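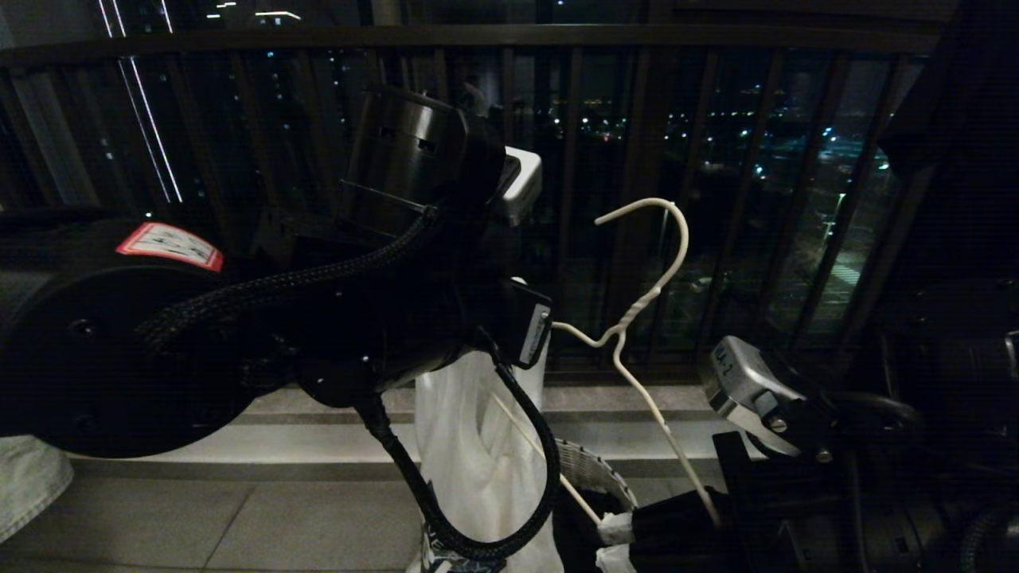
Drying washing on a balcony overnight

Print this page | E-mail this to a friend

I've lived in a top-floor flat in Henstead for 7 years with no garden and no tumble dryer, so I've got quite attached to drying things outside after dark. It works best in August, but I do it well into autumn.

Search this site Go

Start with a good spin. I run mine twice, then give everything a proper shake – sleeves and collars especially!

Put shirts straight on to hangers. Feed the hanger up from the bottom hem so you don't stretch the neck, and tug the seams straight while they're damp.

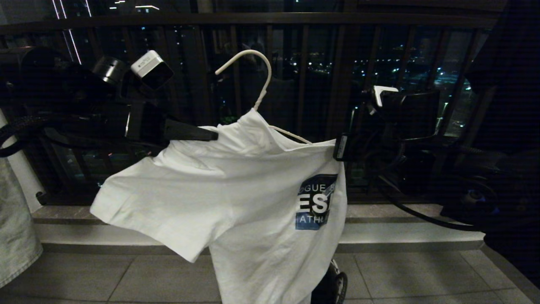

White T-shirt on a plastic hanger, out on the balcony at night.

Leave two fingers' width between hangers, and clip the hooks if it's breezy (I lost a pillowcase that way one Wednesday). Bring it all in before the morning sun gets on your coloureds, as they do fade.

Last updated: August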